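Adard G2 parallel gripper, with simulation model

Home > Grippers > Two-finger > Adard G2

Order code: AD-G2-209
Availability: in stock at Wodemholm, usually sent within 2 working days
Updated Apr 18, 2026

The G2 is a two-finger electric gripper for small and medium arms. It is sold with a simulation model, so you can try it on your own arm and tasks before you buy the hardware. The model is a free download and does not expire.

We are often asked how the G2 compares with the Bailly P-series. The two do much the same job. The Bailly is lighter and costs less. The G2 opens wider and has a longer service interval (4000 hours between greasings). If you mostly handle thin, flat parts, the Bailly will do. For boxes, jars and door handles of mixed sizes, we would pick the G2.

What the model includes

Gripper body and fingers, with collision shapes
Joint limits and force limits matching the hardware
A wrist camera mount, with the view set from behind the fingers
15 furnished test rooms with a range of wall, floor and door finishes
Settings file for the Clerkano controller 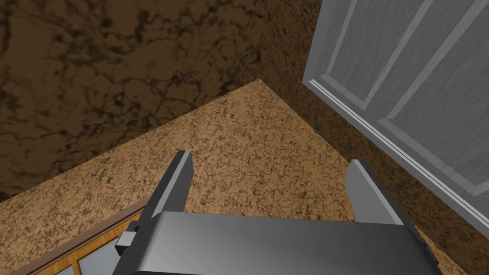

The test rooms are there mainly for people working with camera input. Textures and lighting can be changed from the settings file, or picked at random at the start of each run. Doors and cabinets come as separate parts and can be swapped for your own models. The finishes are not meant to match any real building, so please check your results on real surfaces before relying on them.

Controllers

The G2 works with the Clerkano controller without an adaptor. Other controllers need the serial cable, sold separately. Firmware older than the February release will open and close the gripper but will not report finger position. The update takes a few minutes and can be done with the gripper still on the arm.

Mounting

Fit the gripper with the four screws supplied. Do not use longer screws, as they will touch the board inside the housing. If you are replacing an older G1, the bolt pattern is the same but the cable leaves from the other side, so check your routing first.

Trying the hardware

We lend the G2 and the Bailly as a pair for side-by-side trials. You pay carriage both ways and return both units in their cases. Spare finger pads are included with the loan set and you need not send back used ones.

To book a loan or ask about fit with your arm, contact Nuria Workneh at the Wodemholm office. Please give the arm model, the controller and the heaviest part you need to lift.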